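From: Cell Maintenance Desk, Utov Laboratory
To: shared-cells list
Date: 8 September 2021
Subject: Re: Cell 5 -- homing faults on the right arm, and who may change the rail

The Maintenance Desk has received the message quoted below from the Cenholm site and is replying to the full list, as the answer affects every group that books time on a two-arm cell.

> To the Maintenance Desk,
>
> Our site took delivery of a two-arm cell in June, built to the same drawings as your Cell 5. We have followed the Skalola setup sheet as issued. The left arm homes without difficulty. The right arm stops with a position fault on the third joint, usually in the first hour of a session and almost always when the arm is reaching toward the back of the enclosure.
>
> We have replaced the data cable once and saw no change. We have also loosened and refitted the base plate, which appeared to help for a day.
>
> We would be grateful for guidance on three matters. First, is there a preferred order for checking the cable, the plate and the joint? Second, may local staff move the plates on the rail, or is that reserved for your desk? Third, our users would like to keep the current wallpaper and mat between tasks and change only the objects. Does the desk have any objection?
>
> With thanks,
> Cell Operations, Cenholm

The desk's replies follow in the order in which the questions were asked.

**1. Order of checks**

Please begin with the cable, even though one cable has already been replaced. On these arms the replacement is often fitted along the same route as the original, and the route is the more common cause of the fault. The cable must leave the wrist in a wide loop with enough slack for the longest reach of the task. A cable tied close to the link will pull on the connector when the arm extends to the back, and the controller will report the resulting dropout as a position fault on whichever joint was moving.

With the arm powered down, move it by hand through its full reach and watch the connector at each end. If either connector shifts in its socket, release the nearest tie and lengthen the loop. Repeat until both connectors remain still. Do not add a tie in order to make the loop look tidier.

If the cable passes, check the plate. The four bolts should be tightened in a cross pattern, in two passes, with the arm folded. A plate that has been tightened with the arm extended can settle at a slight angle, and the improvement you saw for one day is consistent with this. Mark each bolt head and the plate with a single line of paint pen after the second pass, so that any later movement can be seen without a wrench.

Only then should the joint itself be considered. Please do not open the joint housing. Record the fault code, the joint temperature shown on the status page, and the length of time since power-up, and send these to the desk. In the log of Cell 5 there are 217 entries for the right arm, and only three of them led to a motor being exchanged. 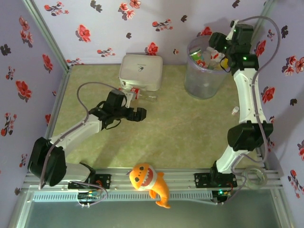

**2. Moving the plates on the rail**

The distance between the two mounting plates is part of the calibration record and may be changed only by this desk or by a person who has completed the Fakhoury rail course. The restriction applies even to very small adjustments. Both arms share the floor of the enclosure, and the software limits that keep them from meeting are worked out from the plate positions stored at the last calibration. In Cell 5 the left arm can reach inward until its gripper is over the mat in front of the white box, while the right arm stands with its wrist above the wastebasket, and the limits depend on both bases being where the record says they are. If a plate has been loosened for any reason, including the work you describe, the stored positions should be treated as void. Your site should therefore run the full calibration before the next booked session. Until it has been run, please operate one arm at a time with the other folded and its power switched off.

The calibration takes 12 minutes when the enclosure is clear. It should be run with all task objects removed, the mat flat to the walls, and both grippers open. If the result differs from the previous one by more than the tolerance printed on the setup sheet, run it a second time. If the second result also fails, close the cell to bookings and write to this address.

The rail itself should be kept clear during calibration and during plate work. The desk recognizes that groups like to give their cell some character, and the orange plush shark between the arm bases on Cell 5 is well known to the list. Such items are permitted on the rail between the bases during ordinary sessions, on condition that they stay outside the limits of both arms. They are to be taken off before any bolt is loosened. Tape, tubing and spare ties left near a base are a separate matter and should be returned to the drawer at the end of each session.

**3. Wallpaper, mat and objects**

There is no objection to keeping the same wallpaper and mat across several tasks, provided that the session record states that they have not been changed. The desk would only ask that the following points be observed.

- The wallpaper must be fixed at all four corners of each panel. A loose corner can catch a cable loop on the side wall.
- The mat should be replaced when its edge begins to lift. Cutting the lifted section away is not acceptable, as it changes the floor height at that point.
- Cans and bottles used as task objects must be empty and rinsed. Liquid that reaches the boards below the rail will take the cell out of service, and the cost is charged to the group holding the booking.
- Wastebaskets should be emptied at the end of the booking, or earlier if the contents come near the rim. An overfilled basket raises the height at which the gripper makes contact, and the third joint is often the first to report the strain.

The last point may have some bearing on your fault. If your right arm is also assigned to the basket, please note how full the basket was on each occasion when the fault appeared.

**Routine care going forward**

The setup sheet was written for installation and says little about the weeks that follow. Pending a revised edition, the desk asks all sites with two-arm cells to adopt the routine already in use at Utov.

At the start of each session, confirm that the status lights on the boards and the servos agree with the status page, and look at the paint marks on both plates. At the end of each session, fold both arms, clear the floor, and wipe the front glass with a dry cloth. Spray cleaners are not to be used inside or directly in front of the enclosure.

Every 5 sessions, run the hand check of the cables described in section 1 and brush the vent strip below the rail. The strip collects mat fibers more quickly than most users expect, and a blocked strip warms the boards beneath it -- a condition that does not always raise an alarm. Use the soft brush supplied with the cell. Compressed air drives the fibers down onto the boards and should not be used.

Spare cables, plate bolts and paint pens are held at Utov and may be requested by message to this list. Please state the cell, the arm and the part, and enclose the last page of the log. Gripper fingers are ordered from Skalola directly.

The desk asks Cenholm to carry out the cable and plate checks, complete a calibration, and report the result to the list. If the position fault returns after a successful calibration, a replacement joint will be sent on loan and the original should be returned unopened in the same packaging.

Cell Maintenance Desk
Utov Laboratory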